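Plurnard Block Set Review, Progress Report for June
Prepared for Hiltico by the Derkach workshop

Status

The review covers the colored block set and the printed work surface it is used on. Sorting is complete. Stacking is in progress. The finish check on the painted faces is partly done and will carry over into the next period. No change to the scope is requested.

Sorting and surface condition

Blocks were grouped by shape and then by color. The mixed shapes (cubes, arches and longer pieces) are stored together in one tray, as agreed with Hiltico at the start of the work. Printed pieces are kept with the plain ones of the same color, so the blue group now holds more than one shade and finish.

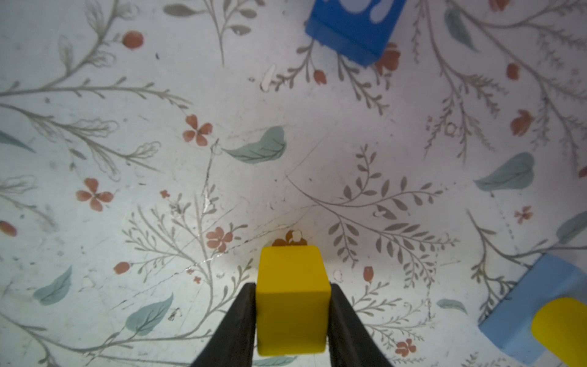 Wear on the tabletop print has been logged. The white ground with the leaf and flower pattern has faint scratches, small chips where the print has worn away, and one long curved crack. The crack is recorded as cosmetic. It will be checked again at the end of the next period, and the panel will be replaced if a block edge catches on it. A spare panel from Vudo is in stock and has the same cut size.

The yellow cube is the reference piece for color. Its matte mustard finish is easy to tell from the natural wood pieces under the present lighting, and no change to the lamps is planned.

Stacking

The stacking plan calls for 30 builds with the narrow blocks, of which 19 are complete. The remaining builds are scheduled for the next period. Each build is a single column, one block per level, with painted and natural wood pieces mixed. Color order is left open. A lean is accepted as long as the column stands unaided for 20 seconds.
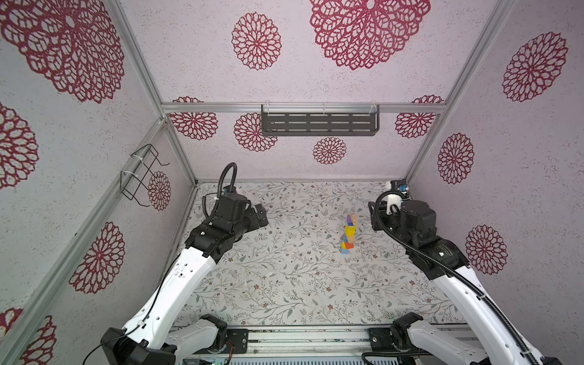 Lean remains the main source of variation. It is noted by eye as none, slight or marked, and the notes are kept with the build sheet. A column with a slight lean is left as built and is not straightened before timing. Two blocks with rounded corners were taken out of the set and replaced with pieces from the Plurnard spares box.

Open items

Finish check on the orange and purple blocks: not started.
Replacement labels for the storage tray: ordered from Vudo, not yet received.
Build sheet, version 2: in use, with a column added for the top piece.

Costs are within the approved budget. The next report will include the full stacking results and the second check of the tabletop crack.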